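Imprimir | Enviar por e-mail

Chamado: caneta stylus perde o traço junto ao organizador de malha metálica
Categoria: Suporte interno > Postos de trabalho > Periféricos de escrita
Aberto por: Idrisa Ondieki
Estado: em observação

Sintoma: na mesa de madeira clara, o traço no tablet Plerkitz falha quando a stylus trabalha do lado do organizador preto. Do lado oposto, não falha. Ponta trocada em setembro, bateria a 81%.

Verificações iniciais: reinício do tablet, novo emparelhamento, perfil de pressão reposto. Sem alteração. Passou-se então ao que estava em cima da mesa – lápis, vaso de suculentas, organizador.
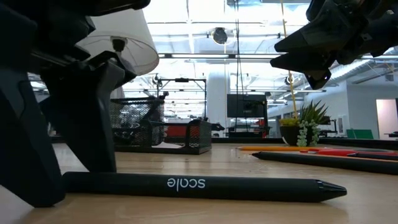
O lápis não interfere, como era de esperar. O vaso também não, mas convém mantê-lo longe do tablet por causa da rega. Com o organizador encostado ao tablet, falharam 12 traços em 90. Afastado um palmo, nenhum. A malha metálica é a suspeita principal, embora a utilizadora refira falhas anteriores à sua chegada.

Segundo teste: candeeiro. A base de metal escovado fica atrás do organizador e partilha a régua de tomadas com o carregador. Desligado o candeeiro, com o organizador na posição original, as falhas desceram para quase 10. A diferença é pequena e não permite concluir nada. Fica registada.

Durante o teste, as anotações fazem-se no bloco de notas adesivas, com caneta comum. Não pousar o bloco sobre o tablet.

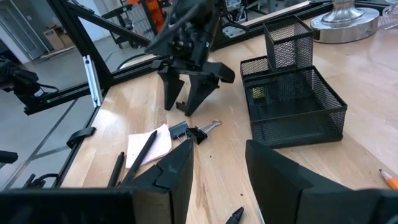
Akinyi Shirima

Medida provisória: organizador fora da zona do tablet, carregador noutra tomada. O tabuleiro largo pode continuar a servir para material miúdo, desde que não se guarde lá a stylus. Pedido à Otesance um organizador de plástico com medidas equivalentes. O chamado fecha depois de o novo ser testado na mesma mesa.

Última atualização: 13 de novembro

Etiquetas: stylus, interferência, mesa, organizador

Comentários

Dénes Szalai: Tive o mesmo com um suporte metálico da Urio. Afastei e passou. O candeeiro nunca fez diferença.

Sharon Masanja: A contagem foi feita com a mesma pressão? No perfil leve, o meu falha mesmo sem metal por perto.

Akinyi Shirima: Sim, perfil médio em todas as séries. Vou repetir no leve.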